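Wernus: corpus de recetas manuscritas de la colección Lévesque

Versión de los datos: 6
Idioma de los textos: español, con palabras sueltas en francés y en alemán
Mantenimiento: Subbarao Kamath
Transcripción y revisión: Tegwen Gwilliam

Qué contiene

Wernus es una colección de recetas de cocina copiadas de cuadernos familiares. Los cuadernos forman parte de la colección Lévesque, que se guarda en la biblioteca de Grumau. El corpus tiene 3149 recetas transcritas. De ellas, 1000 llevan además una anotación hecha a mano, con los ingredientes, las cantidades, los utensilios y los verbos de cocina marcados uno por uno.

Las recetas proceden de 92 cuadernos. Algunos son muy gruesos y otros tienen pocas páginas escritas, de manera que el reparto es bastante desigual. Quien quiera entrenar un modelo o calcular frecuencias debe mirar primero la columna cuaderno, porque un solo cuaderno de repostería puede cambiar el resultado de las medidas de azúcar.

Archivos

recetas.csv: una fila por receta, con el texto completo.
anotadas.csv: las recetas anotadas, una fila por cada palabra o grupo marcado.
cuadernos.csv: una fila por cuaderno, con su signatura y el estado del papel.
medidas.csv: tabla de equivalencias de las medidas antiguas.
utensilios.csv: lista de nombres de recipientes y herramientas, con sus variantes.

Todos los archivos están en UTF-8 y usan el punto y coma como separador. La coma se dejó para los decimales. Si su programa lee todo en una sola columna, es casi seguro por este motivo.

Columnas de recetas.csv

id: número de la receta. No es correlativo, faltan los números de las recetas retiradas por estar repetidas.
cuaderno: signatura del cuaderno.
pagina: página donde empieza la receta. Si el cuaderno no está numerado, contamos desde la primera hoja escrita.
titulo: título tal como aparece. Vacío cuando la receta no tiene título.
texto: transcripción literal, con la ortografía original.
texto_norm: el mismo texto con ortografía actual.
mano: letra que identifica a la persona que escribe (A, B, C...). Vale solamente dentro del mismo cuaderno.
dudas: cantidad de palabras que no hemos podido leer con seguridad.

Criterios de transcripción

Hemos respetado las faltas de ortografía en la columna texto. Si alguien escribió «uevos» o «asúcar», así se queda. Las abreviaturas se desarrollan únicamente en texto_norm. Las palabras tachadas van entre corchetes dobles y las añadidas en el margen van entre llaves. Una palabra ilegible se escribe con tres signos de interrogación seguidos.

Las manchas han dado mucho trabajo. En los cuadernos de Flimby (así llamamos al grupo de signaturas que empieza por FL, por el nombre de la casa donde se conservaron) falta con frecuencia la esquina inferior de la hoja, y con ella la última instrucción. No hemos completado nunca estas instrucciones por nuestra cuenta, aunque a veces el final se adivina con facilidad.

Medidas

La tabla medidas.csv recoge libras, onzas, cuartillos, jícaras, pocillos y puñados. Para las cuatro primeras damos un valor en gramos o mililitros. Para el pocillo damos un mínimo y un máximo. Para el puñado no damos nada, y pedimos que no se invente un valor para después citarlo como nuestro. También hay cantidades expresadas en dinero, del tipo «dos reales de canela», que se han marcado con el código PRECIO y no se convierten.

Nombres de los recipientes

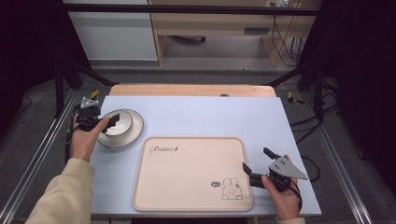
La parte del vocabulario que más hemos discutido es la de los recipientes, porque los cuadernos emplean el mismo nombre para objetos muy distintos. «Fuente» puede ser honda o llana, y «cazuela» sirve para el barro y para el metal. Al final decidimos anotar por la forma y dejar el nombre original en otra columna. Un recipiente redondo y hondo, como el blanco que se ve en la mesa, recibe la etiqueta CUENCO, aunque descanse sobre una base ancha en forma de platillo; una pieza rectangular con los bordes levantados, como la de color beis, recibe la etiqueta BANDEJA. Cuando la receta no permite saber la forma, se pone RECIPIENTE y nada más. Esta última etiqueta es muy frecuente en los cuadernos más antiguos, que dicen sencillamente «póngase donde quepa».

Los utensilios de mano (cucharas, espumaderas, batidores) tienen una etiqueta común, UTIL. En una versión futura nos gustaría separarlos, pero por ahora la persona que anota tendría que adivinar demasiadas veces.

Limitaciones conocidas

El corpus no representa la cocina de una región ni de una época. Representa lo que una familia y sus conocidos quisieron guardar. Hay muchísimos dulces y pocas verduras, y del pan de todos los días casi no se habla. Los tiempos de cocción son escasos, y cuando aparecen suelen medirse con oraciones o con el color de la masa.

Las recetas de conservas se publican por su interés lingüístico. No se deben seguir en casa, algunas no son seguras según los conocimientos de hoy.

Cambios en esta versión

Se corrigió la signatura de dos cuadernos que estaban intercambiados desde abril.
Se añadió la columna dudas.
Se separaron los títulos dobles («Natillas o crema») en recetas.csv.
Se eliminaron espacios al final de línea.

Uso y contacto

Los datos se pueden utilizar libremente para investigación y enseñanza, con mención del nombre del corpus y del número de versión. Para otros usos hay que escribir antes a Subbarao Kamath. Los errores de lectura se comunican a Tegwen Gwilliam, indicando siempre el id de la receta y, si es posible, la lectura que se propone. Las correcciones recibidas hasta el 29 de junio ya están incluidas; las posteriores esperan a la versión siguiente.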